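Print this page | E-mail this article
Home > Contents > Previous section > Next section

4.2 Collecting demonstrations by remote control

All demonstrations were recorded in the Karstead simulator. The operator moved a hand-held controller, and the simulated arm followed its position and rotation with a fixed delay of two control steps. A trigger on the controller set the opening of the gripper. No haptic feedback was given – the operator judged contact from the screen alone.

We recorded 3804 demonstrations in total. Of these, 200 were set aside for testing and 3000 were used for training. The remainder were discarded by the Prantl filter, which rejects any run in which the arm reaches a joint limit or stands still for longer than the set pause. Discarded runs were not repaired or trimmed, as early trials with trimmed runs gave policies that hesitated near furniture.

Each run began from a random arm pose. Floor and wood textures were drawn afresh for every run, and the wrist view was stored at each control step together with the joint angles and the trigger value. Operators saw the same wrist view that was later given to the policy. We found this to be slower than working from a fixed overhead view, but it kept the operator from acting on things the policy could not see.

Figure 4 gives one wrist view from the set. Both fingers are visible and apart, with nothing between them, and a ring-shaped handle lies partly behind the right finger. Overlap of this kind was common close to a handle, and operators differed in how they dealt with it. One group backed away and came in again from the side; the other turned the wrist in place. Both habits were kept in the training set.
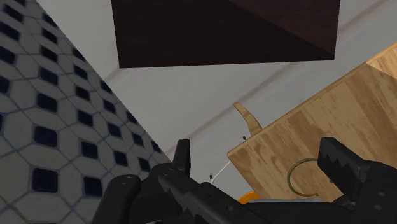 Þórey Gunnlaugsson, Research Engineer, Sundach

Figure 4. Simulated wrist view with the gripper open near a ring-shaped handle.

The effect of mixing the two habits is taken up in Section 5.1, where the policy is also trained on each group alone.

Print | E-mail | Back to top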